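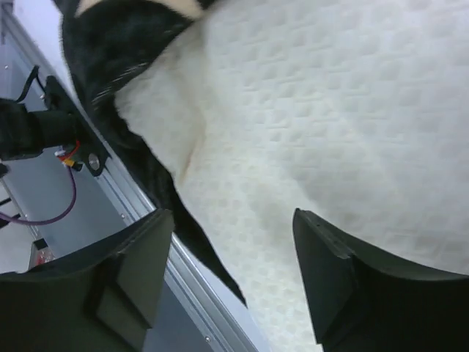
**Week 6: reading a grasping result**

The Mernholm paper trains on 700 wrist-camera episodes and claims its policy handles "deformable objects." Check what was tested. Soft toys, mostly, on one cloth, under one set of lights. The 40 test trials share all of that with the training set.

Questions I'd put to the authors:

- Where is the baseline that always closes at the center of the view?
- Who judged a grasp a success, and did they know which policy was running?

The Donati rerun used 1012 episodes and reports no error bars either. Read its appendix before lab.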